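**Folding striped knits: stripes as a guide, or ignore them?**

**dnavickas** · 16th September

I'm rewriting the folding sheet for our resale stockroom. Sleeveless knits with horizontal stripes are the problem item. The current sheet says lay face down, fold both sides to the center, then fold up from the hem in thirds. On plain fabric the result is square. On stripes any skew is obvious, and pieces come back from the shelf check. Target is 30 seconds per garment.

---

**cronin_d**

Use the stripes. They run perpendicular to the side folds, so when a side comes over, each stripe on the flap should land parallel to the stripe under it. If it doesn't, the fold line is off and you correct it before the second side.

---

**v_sepp**

Disagree in part. That works if the knit was cut on grain. Cheap jersey often isn't, and the stripes spiral after laundering. Match stripes on a twisted body and the side seams wander. I fold to a board and let the stripes fall where they fall.

---

**cronin_d**

A board gives you constant width. It does nothing about skew in the flap. We did 2,000 tops in July with no boards and had fewer returns from the shelf check than the year before.

---

**charito_e**

Both of you are skipping the layout step. Most of the skew is there before the first fold. Put the garment lengthwise on a smooth table, neckline away from you, and flatten it from the middle outward. Hold the body with one hand while the other takes the side edge.

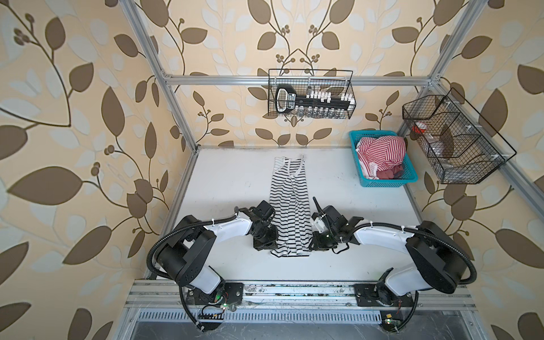
**rlapina**

Which direction should the first fold go if the armholes are cut deep?

**charito_e**

Lengthwise, side to center, with the fold line starting at the middle of the shoulder strap. The armhole then ends up inside the packet and the strap lies flat.

---

**v_sepp**

Agreed on layout. I'd add that the white neckline trim on some of these is stiffer than the body. Fold across it and it springs open. Keep the last fold below the trim.

---

**dnavickas**

Noted. Does anyone have a preferred board width? The Kelaten one we have is too wide for the smaller sizes.

---

**v_sepp**

Cut your own from card. Mine is 20 cm, corners rounded. The Ustov boards are fine, but the edge catches on loose knits.

---

**cronin_d**

Still no board here. Fold 2 test batches, one each way, and compare what comes back.

---

**dnavickas**

Will do. Draft wording for step one: "Lay lengthwise, neckline at the far edge, smooth from the middle." Stripe check goes in as step three, marked optional for twisted knits.

---

**v_sepp**

I can live with optional.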